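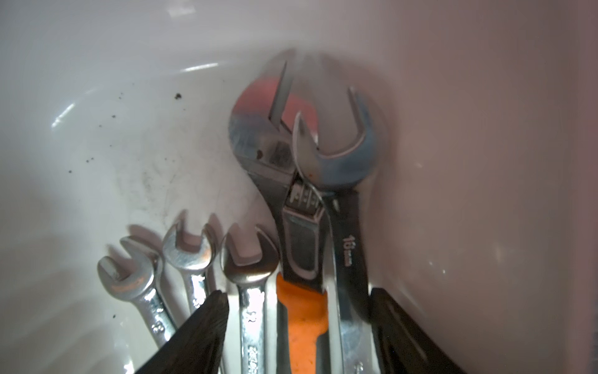 Guides > Brokura > Section 6: Arrest and court alerts

13 June 2022, by Solomiia Lytvynenko

Okay, so you've got Brokura installed and the Drerkatum police bulletins are landing in your inbox. Now let's get it to tell you when somebody on your list is arrested, charged or moved to another station (my favorite part!).

1. Open Watchlist and hit New Case. I name mine by place and offense, so "Skalton kidnapping" and so on.
2. Add the suspect's name, then every other spelling you've seen. Station clerks type fast, and I have one man filed under 17 spellings.
3. Under Sources, check Bulletins and Court Lists. Leave Social off for now.

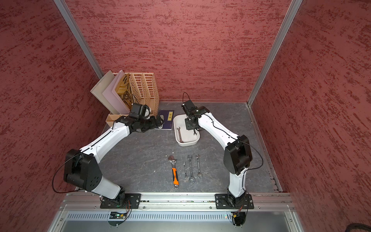 Kevser Yalçınkaya wrote in to say she leaves Social on but sends it to its own folder, and that she caught a transfer to the Polat station that way long before the bulletin went out. Fair enough — just don't let it mix with the official stuff.

4. Set the match level to 58. Mine was lower at first and I got 107 alerts overnight, nearly all of them for a traffic officer with the same last name.
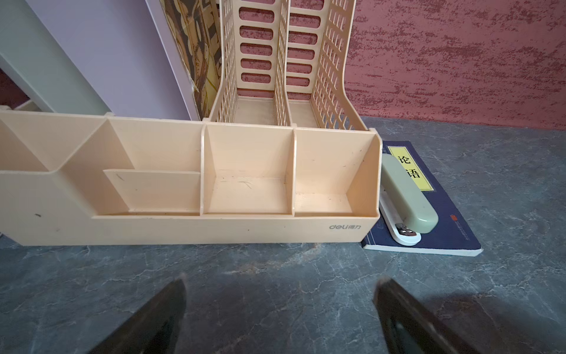
5. Press Test. You should get one alert on your phone and one by email. If only the email shows up, go back to Devices and sign in again.
6. Turn on Status Labels, so that "detained," "charged" and "convicted" come through as separate tags.

Note: older cases don't get labels until you open them and press Refresh. I still have a few from October I haven't gotten around to.

Caution: an alert is a name match and that's all it is. Call the station and check the age and home town before you publish a word. Please don't put "arrested" in a headline straight from your phone, however late it is and however loudly your editor is breathing.
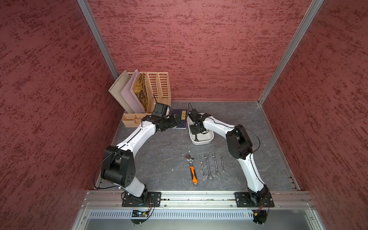
Fig. 4. Two robot arms over a gray work surface.

If you share a case with a colleague, their edits save over yours, so agree on who's updating it before you both start typing.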